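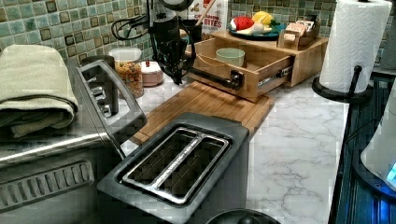 Sun-ja Do, appliance columnist and reluctant manual rewriter
July 21, 2020

Guides > Kitchen > Toasters > First use

Section 2: Setting up a two-slot toaster

The Zastex booklet spends more than seven pages on this and manages to leave out half of it. My version assumes you own an ordinary two-slot model and have no wish to "unlock your morning", as the cover puts it.

Before you plug it in

1. Take out everything that isn't toaster. Look inside the slots as well as around them. Cardboard likes to hide under the wire guards.

2. Choose a spot with open air overhead. The booklet says 4 inches from the wall and says nothing at all about cupboards, where I'd be far more worried. If yours has to live under one, pull it forward each time you use it.

3. Keep paper towel, curtains and wooden boards well clear while it's running. A bread board beside a cold toaster is fine.

CAUTION: Plug straight into the wall outlet. Don't share a power bar with a kettle or a toaster oven, whatever the power bar's label promises.

The empty run

4. Set the dial to its highest number and push the lever down with no bread in it. If the lever won't stay down, check the plug. On most models it only catches when there's power.

5. Open a window. There will be a smell. The booklet calls it "a slight odour", which is generous.

6. Let it pop, wait until the body is cool, then do it again. Zastex says 2 runs. Stop when the smell stops.

NOTE: If it still smells of hot plastic after that, take it back. "It will wear off" is a thing shops say.

Finding your colour

7. Start in the middle of the dial. The numbers are not minutes, in spite of what the box hints, and one maker's 4 is another maker's charcoal.

8. Toast one slice, look at it, and move the dial a notch. The second batch comes out darker on the same setting, so turn it down a bit for that one.

CAUTION: Never go in after a stuck slice with a knife or fork. Unplug it, let it cool, then turn it upside down over the sink.

Crumbs

9. Empty the tray weekly. I don't believe the claim that a tray can be left until January and I'd like to meet the person who tested it.

10. Wipe the outside with a damp cloth, unplugged. Skip the Verby polish sold alongside it for $47. Dish soap does the same job on chrome.

Comments

Costum: Mine has a "bagel" button that does nothing I can see. Is there a trick to it?

Sun-ja Do: On many models it heats one side more than the other. On some I suspect it only lights up.

Ma: Did step 6 three times, smell finally gone. Still think the dial is a guess.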